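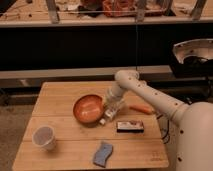 Photo: Cidside / Clivside site records

Workstation Inspection Checklist — Robot Sorting Table, Cell 4
Site: Clivside
Form 2177, August issue
Completed by: Socorro Chambi

1. Arm and gripper
Covers seated, no cracks found by hand check. OK
Gripper releases on stop command. OK
Comment: Release is slower than on Cell 3. Within limits.

2. Cables
Cables clear of walkway and operator's knees. ACTION
Comment: Black cable hangs in loops over the table edge beside the robot body. Clip it up before next shift. Work order 2423.

3. Table and items
Surface stable, no splinters. OK
Mixed items spaced for pickup. OK
Comment: Bottle on its side next to the bowl is a hard pick. Operators used to right it by hand while the arm was moving. Stop the arm first, every time.

4. Stop controls
Stop button reachable from the operator's seat. OK
Restart needs a second person. NOT MET
Comment: Evening shift has one operator since the Hanix controller went in. Either change the rule or staff for it.

5. People and tasks
Operators trained on jam clearing. PARTIAL
Job sheet matches actual work. NOT MET
Comment: Sheet still says "sorter." The work is now watching, clearing and logging faults. Operators report less wrist strain and more eye strain. Breaks are still set by the old hand-sorting rate — Londoño to review.

6. Housekeeping
Aisle marking intact. OK
Fault log kept at the station. OK
Comment: Entries are too short to be useful. Write the item and what the arm did.

Open items go to the shift lead. Cell may run with items 2, 4 and 5 open, day shift only.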